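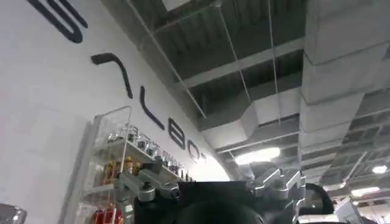
Visiting the Shop: Frequently Asked Questions

The following answers apply to the Drurkalum food shop and its customers. Questions concerning the Inon warehouse should be sent to that site directly.

When is the shop open?

The shop is open from Monday to Saturday. It closes for 2 days each September for the annual stock count, and the dates are posted at the entrance beforehand.

Where are the jars and bottles kept?

Jars and bottles are displayed on the clear acrylic shelving along the white wall with the large black lettering. Small jars with metallic lids stand on an upper shelf, and the amber-coloured bottles are on the level below. Customers who cannot reach an item, or who would prefer not to, are asked to speak to a member of staff.

May I handle the goods before buying?

Yes. Customers may pick up any item in order to read the label. Sealed lids must not be opened. Items should be returned to the shelf from which they were taken, with the label facing outwards.

What happens if I break something?

Please leave the broken item where it is and inform the nearest member of staff. Customers are not charged for accidental breakages. Parents and guardians are asked to keep small children beside them while passing the shelves.

Can I taste a product?

Tastings are held on Saturday mornings at the counter. The products offered are chosen by the shop and change from week to week. A list of ingredients is available for every product offered, and customers with allergies should ask to see it before tasting.

Is there a limit on how much I may buy?

Customers may buy up to 6 jars of any one product per visit. Larger quantities may be ordered at the counter and are normally ready for collection within 10 working days. Payment is taken when the order is placed.

Do you stock the full Wieser and Dimel ranges?

No. The shop carries a selection from both suppliers. Products outside that selection may be ordered on the same terms as larger quantities. Seasonal products cannot be reserved in advance of delivery.

How should I store what I have bought?

Unopened jars and bottles should be kept in a cool cupboard out of direct sunlight. Once opened, they should be stored as stated on the label. Where the label has been damaged, staff can supply a printed copy of the storage instructions.

Can I return an item?

Unopened items may be returned within the period printed on the receipt. Opened items are accepted only if they are faulty. The receipt must be shown in both cases. Refunds are made to the card used for payment, or in cash where cash was paid.

Do you accept empty jars for reuse?

Clean, empty jars with their lids may be handed in at the counter during opening hours. Chipped or cracked glass cannot be accepted. Bottles are not included in the scheme at present.

May I take photographs in the shop?

Photographs for personal use are permitted. Permission for any other use must be requested in writing from the Drurkalum office before the visit.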